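**Glacier numbers, March round-up**

Quick one this month, am behind on everything.

So the Vundska ice survey is finally out and of course the headline everyone ran with was the lost area. Fine. It has shrunk, I'm not arguing with that bit. But read the appendix. They had 2,892 survey points in the old set and only 2,024 in the new one. Same glacier, fewer points, and most of the dropped ones are on the high north side where the ice was holding up best. Nobody at the press office thought that worth a line.

Algirdas Dzene wrote to them twice asking for the missing points. Got one reply, two sentences long, telling him the data was "under review". It's been under review since before Christmas. He's asked again and I'll print whatever comes back.

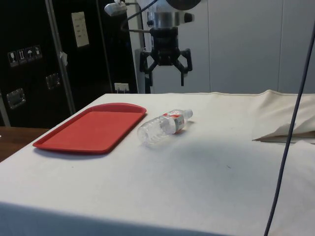 Red tray on the white cloth, gripper open above the table.

Next, Horkumari. The weather station there got moved 393 metres down the slope when the road was widened. Lower ground, next to fresh tarmac. Then the yearly average goes up and it's reported as a record, no mention of the move untill a footnote on the last page. I'm sure they correct for it somehow. Would be nice to see how. A reader has sent me the old site plan and it's going in the next issue if I can get a clean scan.

To be fair, a few of you wrote in to say the Pramora lake records show the same warming with no station moves at all. Yes. Seen it, and it's a decent record, kept by the same family for most of it. I'd trust that over ten press releases. Doesn't excuse sloppy work elsewere.

Abdel Hamid talk is back on, 7.30pm, usual upstairs room. Bring the handout from last time as there's no money for reprints. Subs are overdue for lots of you, you know who you are.

Letters to the normal address please, and keep them under a page.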